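Tarora Robot Club – minutes, September, 4.10pm start

Present: 13. Apologies from the Stitwood lot, bus late again.

**1. Last minutes** – agreed. One fix, the Gounder entry fee is £41 not £14.

**2. Cable sorting task**
Two arms, coloured trays, one coiled cable at a time. Work so far:
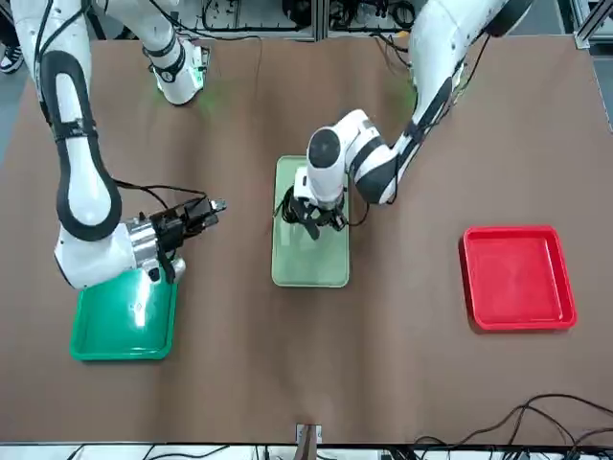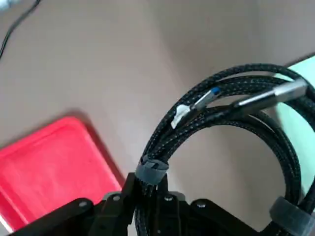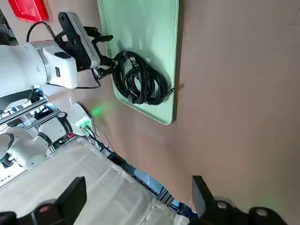 Long talk about whether both arms should share a tray. Show of hands, yes, but only one arm over it at a time untill the stop rule is written. Speed stays at the low setting for now. Year 10s want it faster – no.

Strapped coils only. Loose ones go back in the drawer.

Tray order to be fixed and drawn on the whiteboard so people stop swapping them round between runs.

**3. Run log**
2,334 lines in the sheet, far too many with no notes. Column for "what went wrong" must be filled in, even if its one word. Old sheet to be kept, new one from next week.

**4. Gounder heats**
Held at Tresow hall. Need to bring own table cover + extension leads. Form asks for a 200 word write-up, draft by next meeting. Team names still not settled, moved on.

**5. AOB**
- bags off the floor by the bench pls
- Stitwood asked to borrow the spare laptop, ok if back before the heats
- biscuit money low

Closed 5.05pm. Next one same room.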